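# The Night Shift on Bretano Street

Ezequiel Zabala gets to work when the bars are closing. He parks behind the old Farahani dry cleaner, lets himself in through the alley door and turns on the ovens before he takes off his coat. The deck oven needs 60 minutes to come up to heat. He uses the time to weigh flour.

Bolis Bakery has been in the same building since his uncle opened it, and most of what it sells goes out the back. Restaurants and corner stores take rolls by the tray. Two school kitchens take sliced bread. The front counter, with its four stools and a coffee machine that Zabala calls "the expensive mistake," brings in a small part of the money and takes up a large part of the day.

Wholesale bread is a business of pennies. A roll that costs a few cents more to make can wipe out the profit on a whole order, and restaurant owners notice any price change right away. When flour went up last January, Zabala held his prices for as long as he could. Then he sent a one-page letter to every customer. He lost two accounts and got one of them back by spring.

"They went with a factory roll," he says. "The sandwiches fell apart. I didn't say anything when they called. I just asked how many trays."

On an ordinary night the bakery turns out 654 rolls before the first van leaves. Soft rolls go first. The dough for those is mixed the afternoon before and left in the walk-in cooler, where it rises slowly and picks up some flavor. Hard rolls follow, then the loaves. Sweet dough is last, as the oven has dropped in temperature by then and sugar burns easily.

Fouad Zein drives the van. He has 45 stops on his sheet and knows which ones have a working light over the back door. He carries keys for a few of the restaurants and leaves the bread inside. At the others he stacks it on a milk crate and sends a text. In the winter he keeps blankets in the back to lay over the racks, a habit he learned from an older driver who also taught him never to park facing uphill on Odico Avenue.

Both men have thought about what comes next. Zabala is 2 years from the end of his lease, and the building across the street was sold to a developer who wants to put in apartments. Apartments would mean more people at the counter. They could also mean complaints about fans and vans in the middle of the night. He has looked at a unit in the industrial park, where the rent is lower and nobody sleeps nearby, but it has no storefront and the floor would need a new drain.

His daughter wants him to keep the counter. She works it on weekends and has added a few things of her own to the case, including a sweet corn bun that sells out before the church crowd gets in. Zabala was against it at first. The dough is sticky, it slows down the mixer, and each bun has to be shaped by hand.
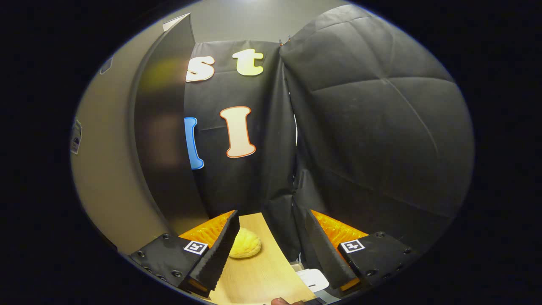
He now makes a double batch on weekends and sets a few aside for Zein, who eats them in the van between stops. The lease question can wait until summer, Zabala says. He has a mixer bearing to replace first, and the part is still on order.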